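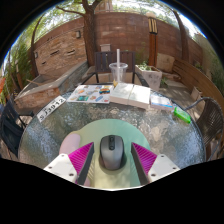
Speaker notes, Brellville session. Running time 20 minutes, leave the rest for complaints.

Start with the job as it was in April, before anyone said the word automation out loud. The office at Clovier handled returns: a form came in, a person read it, a person typed it into a second form, and a third form was sent to say the first two existed. All of it went through a keyboard and a mouse. Leave the slide up while I talk. Gray mouse, round green pad, glass table, and a grip on the mouse that is firmer than mine has ever been. Point at the drink with the tall straw at the far side, mostly gone. I'd like the room to think about who in their building gets a drink and a patio chair, and what they do for a living while they're sitting in it. Pause. Let somebody laugh, or don't wait too long.

Next: what we were promised. Resix would take the typing. People would be freed up for higher-value work. Ask for a show of hands: who has been freed up? Ask what for. (In Clovier's case the higher-value work was checking what Resix had typed.)

The number everyone wants: 3273 forms in the first month. Say it slowly, management likes it. Then say that 60 of them came back to a human desk with the label "unclear," and those took up most of the afternoons. The easy ones used to be the breather between the hard ones. Take away the easy ones and you have a full day of hard ones and a very quiet office.

Don't skip this bit, I skipped it last time. The breathers were also when people talked. Someone would be on their fortieth change of address and wander over to ask about a strange one, and that was the training program. It had no budget line, so it was easy to cut.

Jõgi story. Keep it short. The Jõgi office put in the same system but let the staff pick what went to it - they kept a share of the dull forms for themselves. The consultants were upset. The new hires learned the work in the usual time. I'm not claiming that proves anything, it's 2 offices and a lot of coffee.

Things to ask before you buy, read out and don't explain each one:
Who gets the leftovers?
Who is allowed to switch it off?
When it makes a mistake at 4 p.m., whose evening is it?
What were people learning from the part you're taking away?

If someone asks whether I'm against robots: no. I typed change-of-address forms for years and would have handed over the mouse gladly. I'd have wanted to be asked - and to know what my chair was going to be used for afterward.

Check the clock. If short on time, drop Jõgi and go straight to questions. Handouts are by the door, the ones with the staple in the wrong corner.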